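## About Lollbridge

Lollbridge is a wash-and-fold laundry on Kerslake Street, across from the post office. Jomar Rivera opened it with four washers and a secondhand press. We now have 7 people on staff and 294 regular households on the pickup route.

Most of our work is everyday clothing, sheets and towels. We wash each order by itself and use unscented soap unless you ask for something else. Shirts can come back folded or on hangers – just mark it on the bag tag.

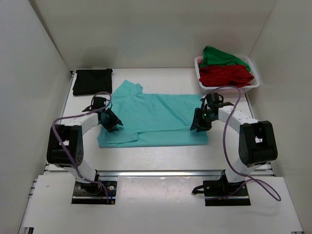
Pickup runs Monday through Friday, starting at 8 a.m. Bags left at the counter before noon are ready the next day. Comforters take one day longer, and we send leather and suede out to Pavelura Cleaners.

We also handle table linens for restaurants and two small inns. Those accounts are billed monthly. To set one up, ask for Jomar at the counter or leave a note with your first bag.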